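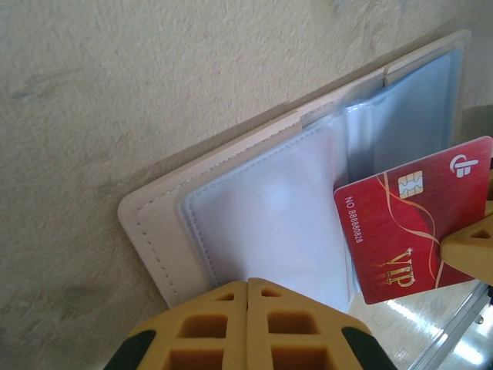 Cumance 300 dash cam review: three months in my old Clerden

I never wanted a dash cam until somebody backed into my Clerden outside the Salem library and drove off. So I bought the Cumance 300, and I've been running it on my commute ever since, plus one long trip down to the coast (2,020 miles there and back, which my knees still remember!).

Setup took me 21 minutes, and most of that was tucking the cord behind the trim. The suction mount is great. It's only let go once, on a really hot afternoon, and it has held fine after I wiped the windshield with alcohol.

Daytime video is sharp enough to read plates a couple of car lengths ahead. At night, not so much – headlights turn plates into little white blobs, and my friend Esperanza Escobar gets a cleaner picture from her Brarara that cost some 20 dollars more.

The app is my big gripe. It drops the connection whenever I lock my phone, so I just pull the memory card and use my laptop.

Four stars from me. I'd buy it again for day driving, but if you work nights, go for the Brarara.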